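Manipulation Methods > Bimanual > Results and write-ups
Last updated: May
Reading time: 3 min

Bag packing with two arms: does the wallpaper do anything?

slowgripper
I've been reading the Grilcombe write-up on two-arm bag packing and I'm stuck on the main claim. They train with patterned panels on the walls and say the policy comes out less fussy about background than one trained in a plain white cell. Same arms, same tissue boxes, same canvas tote. The patterned one finished 56 trials without a stop and the plain one didn't. Fine. But both were tested in the patterned cell! Of course the plain one did worse, it had never seen a flower in its life.

The wrist views are where I'd expect the background to matter most, because when the gripper is down near the floor by the bag there's very little else for the policy to look at.
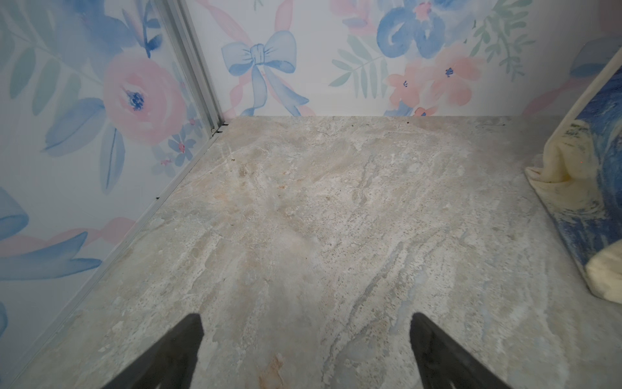 So what I wanted was a swap. Train on pattern, test on plain, then the other way round, and report both. They only did one half of it. Has anyone here run the other half?

beltwood_lab
We have, sort of. We copied the setup in our Beltwood cell with two prints and a bare wall. Trained on bare, tested on bare, it packs well. Trained on bare, tested on print, the arms still go to the right place, but the grasp gets worse. Trained on print, tested on bare, almost no change. That's the result Grilcombe is claiming, so I don't think they're wrong. They just didn't show it.

slowgripper
How many seeds?

beltwood_lab
3 per condition.

slowgripper
Then I'd hold off. Three seeds on a task with this much cloth in it tells me very little. The bag mouth sags differently every time you stand it up, and I bet that moves your numbers more than the wall does.

Sum-yee Chow
I think you're both arguing about the wrong variable. I went through the overhead clips from the same series and my question is what each arm is for. Take the moment where both arms lean in on one box in front of the tote. 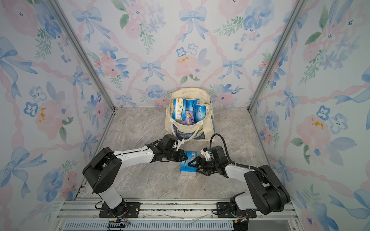

Vol. 2, No. 3

The left gripper is touching the corner and the right one is still open at the other side. A tissue box is a small light thing. You don't need two hands for it. If the policy learned that from the demonstrations, I'd want to know whether the people driving the arms were told to do it that way, or whether one of them just had the habit and it got copied. The paper calls it "coordination." I'd call it unexplained until they run the same task with one arm locked.

wan_fan
It could be a handoff, or squaring the box up before the lift. The Wan baseline does that a lot, one finger braces and the other arm takes it.

Sum-yee Chow
Could be. A still won't settle it and neither will the success rate, since a run counts as a success if the box ends up in the bag. I'd like contact times for each gripper. They must have the logs.

beltwood_lab
Disagree on locking one arm. The policy was trained with both. Lock one and you've put it somewhere it has never been, so it fails and you learn nothing. You'd have to retrain with single-arm demos.

Sum-yee Chow
Then retrain. It's their claim.

flavness
I'm less bothered than the rest of you. The wall result matches what we got at Flavness on a different task (folding, not packing), and I don't see why two arms on a box needs a defense. Where I do get suspicious is the scoring. What happens with a box that goes in, tips the bag, and comes out again? What happens if the arms leave boxes on the floor and the clock runs out? I couldn't find either case in the text.

slowgripper
Yes, the scoring bugs me too. There's a "partial" column in the first table and it's gone by the second. I don't think anybody was hiding something, but I can't get from one table to the other.

wan_fan
I'd also separate the boxes. A box lying alone on open floor is one problem and a heap of them is another. In a heap they lean on each other, and pulling one moves the next. Averaging the two makes the hard case disappear. The frame I keep going back to is one where the right arm has a purple box up over the bag and there's a pile of three waiting in front.

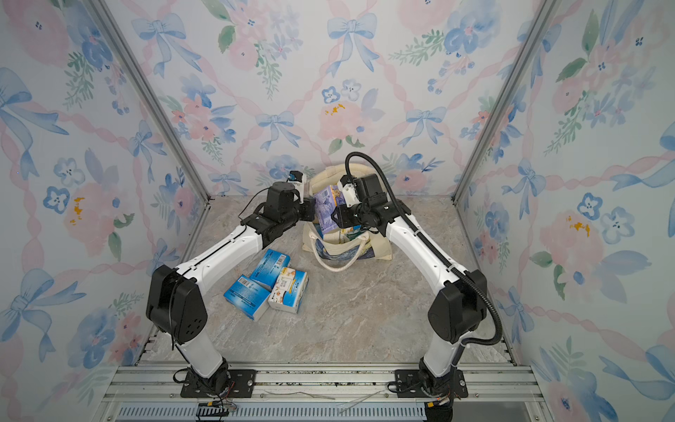 What I'd ask the authors for

slowgripper
I'm going to write to them, so here's the list so far. Add to it or shoot it down.

- The swap test in both directions, with the number of seeds printed next to the result.
- Contact times per gripper, per box.
- A single-arm run, retrained. (beltwood_lab is right, locking one arm isn't fair.)
- A plain rule for "partial," used in every table.
- Heap and single box reported apart.

flavness
Add bag position. If the tote always stands against the back wall then half of this is a fixed target.

beltwood_lab
Ours was moved between runs and it still packed. But sure, add it. I still think you'll get the same answer on the walls.

slowgripper
Maybe. I'd like to see it in their cell and not yours. I'll post the reply if I get one.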